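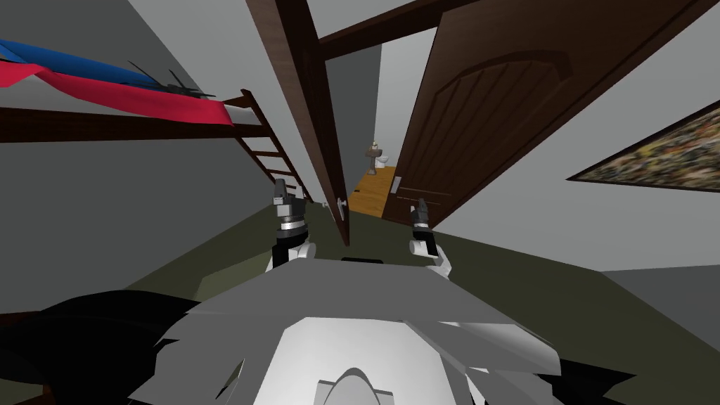 Simulated bedroom with a loft bed and an open door to the bathroom, from the robot's own viewpoint.

Home robot guide asks developers to keep simulated results separate

2 min read

13 December 2018

A working group drawn from three companies has published a short guide on how household robots should be tested in simulated homes before they are let into real ones. The guide, called the Gullance Practice Notes, covers 20 pages and can be used by any developer free of charge.

Prillero, which makes simulation software, wrote the first draft. Tanui and Sternness, both builders of two-armed robots, sent in changes through November. The final text keeps most of the draft but drops a scoring system that Sternness said would favor robots with longer arms.

The main rule is about reporting. A success rate from a simulated home has to be labeled as simulated wherever it appears, including in sales material, and may not be averaged with results from physical trials. Developers also have to state which version of the software was used and whether the room layout had been seen by the robot's control system during training.

A second section deals with doorways and changes in flooring. Test homes must include at least 2 rooms joined by a door, and the robot must be tried with the door closed, half open and fully open. Where carpet meets a hard floor, the developer must say what friction values were set on each side. Ladders, raised beds and hanging blankets are listed as "contact hazards," meaning that any touch by an arm or gripper is logged even if the task is finished.

The notes ask for a minimum of 400 runs per task. Tanui had pushed for a higher number, and its own trial of the draft rules went to 751 runs on a single door-opening task. The company said the extra runs turned up a wrist collision that had not shown in the earlier ones – a gripper brushing the door frame on the way back.

Views recorded from the robot's own cameras must be kept for every failed run, along with joint positions and the time of the failure. Successful runs can be sampled. Files are to be stored in a format that another team can open without buying a license.

The guide is voluntary and has no inspection system behind it. A company that says it follows the notes is expected to post a completed checklist, which is printed at the back. Prillero said it will add the checklist to its software as an export option, and that older projects can be converted by hand.

Physical testing is left out of this edition apart from one page on emergency stops. Sternness is preparing a separate draft on that subject. Comments on the current text can be sent to any of the three companies.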